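The Planner That Waits Its Turn

6 min read

Clear plastic is hard on a depth camera. Light goes through it, bends, and comes back from the wrong place, or never comes back. An empty drink bottle on a table can show up in the sensor data as a label floating in space with a cap somewhere near it.

Noemi Delacroix has spent most of her working year on that problem. She leads perception software at Kondance, which writes control code for sorting arms. The company's current project, called Lurnach, takes mixed bottles from a table and bags them.

The first version did what most picking software does. It found every object, ranked the grasps, and ran down the list. It worked well on cans. On bottles the list was out of date after the first pick, as bottles roll and lean on each other. Pull one and its neighbors move.

"We were planning for a table that had stopped existing," Delacroix says.

The team's fix was to plan less. Lurnach now picks one bottle, looks again, and throws away everything it thought it knew about any bottle near the last grasp. Bottles farther away keep their old estimates until the camera has a reason to doubt them. A fresh look takes 105 milliseconds, short enough to fit inside the arm's return swing.

Huia Bright, who wrote the planner, says the hard part was deciding what counts as near. A fixed radius was too small for tall bottles and too large for short ones. She ended up using contact: if two outlines touch, they share a group, and the whole group gets measured again.

Labels turned out to be both help and trouble. They are the one part of a clear bottle that a camera sees well, so the software leans on them to guess which way the body is lying. A crushed bottle breaks that guess. For those, the system looks for the cap or the threaded neck first and works back from there.
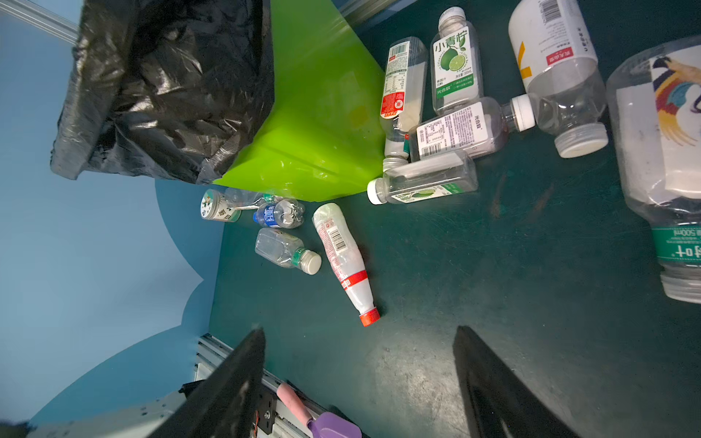 The view between the gripper fingers, with empties lying against one another below the green panel.

The team tests against 1,172 recorded attempts, replayed every night through a log tool called Visik. Any change that makes an old success fail gets sent back. On a Thursday in April, one tidy-looking edit to the grouping code broke 8 replays, and Bright spent the afternoon undoing it.

She has also put a limit on stubbornness. After five failed tries on the same bottle, the arm moves to another group and comes back later — often the pile has shifted by then, and the grasp is easier.

Next on the list is the bag. Thin black plastic wrinkles differently every time, and the software still treats its opening as a fixed box.

Related
Halvorsen Opens Its Motion Library to Outside Developers
Why Depth Cameras Struggle With Glass
Replay Testing for Small Robot Teams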